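Chapter 4
Public Pay and Pension Obligations in Regional Government

Bleddyn Foulkes

4.1 Scope of the chapter

Wages are the largest single item in the budget of most regional governments. When revenue falls short, they are also among the first items to be paid late. This chapter deals with how arrears arise, how they are recorded, and what options are open to an administration that wishes to clear them. Chapter 3 covered the transfer formula by which central funds reach the regions, and its terms are used here without further definition.

Two kinds of debt are treated separately. Salary arrears are owed to people still in post. Pension arrears are owed to people who have left it, and they are usually harder to measure, as the records are older and some claimants have died with the claim unsettled.

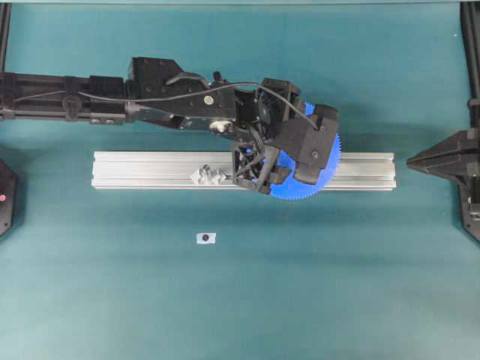

4.2 How arrears build up

Consider the province of Inthanon, used throughout this part of the book. It has 11 districts and a central payroll office at Kolside. In the base year the payroll carried 1381 names in the works and transport service alone. Monthly transfers from the centre arrive after the date on which wages fall due, and the gap is covered by a bank overdraft with an agreed ceiling.

Arrears begin when the ceiling is reached. The office then has three courses: to pay all staff a fraction of their wage, to pay some grades in full and defer the others, or to defer the whole payroll until the next transfer. Inthanon used the first course in May and the second in the months that followed. The effect on the accounts differs. Fractional payment creates a small debt to every employee, while deferral by grade creates a large debt to a few, and the second is more likely to lead to a strike.

A further source of arrears is the staff audit. Names are removed from the payroll pending checks, and those later found to be genuine must be paid for the months missed. At Waketus district 356 employees were suspended in this way. Their claims were not entered as a liability until the audit closed, so the published figure for arrears was too low throughout the period.
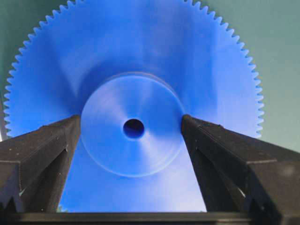

Pension debt moves more slowly than salary debt, and its size depends on decisions taken many years earlier. Each intake of staff enters the scheme in one year and leaves it over several, so a single round of hiring is felt as a long run of small claims. The claims follow one another much as the small, evenly spaced teeth follow one another along the rim of the blue gear, and no one of them is large enough to attract notice in the yearly budget. The Lundard method, set out in section 4.5, groups these claims by year of entry and allows the total to be projected.

4.3 Recording the debt

Under cash accounting a wage is recorded when it is paid. An unpaid wage therefore appears nowhere in the accounts, and an administration may report a balanced budget while owing several months of pay. Under accrual accounting the wage is recorded when the work is done, and the unpaid part stands as a liability until it is settled.

Many regional governments keep cash accounts and attach a separate statement of arrears. The reader should check three points in such a statement: the date to which it is made up, whether suspended staff are included, and whether part payments have been deducted from the oldest debt or from the newest.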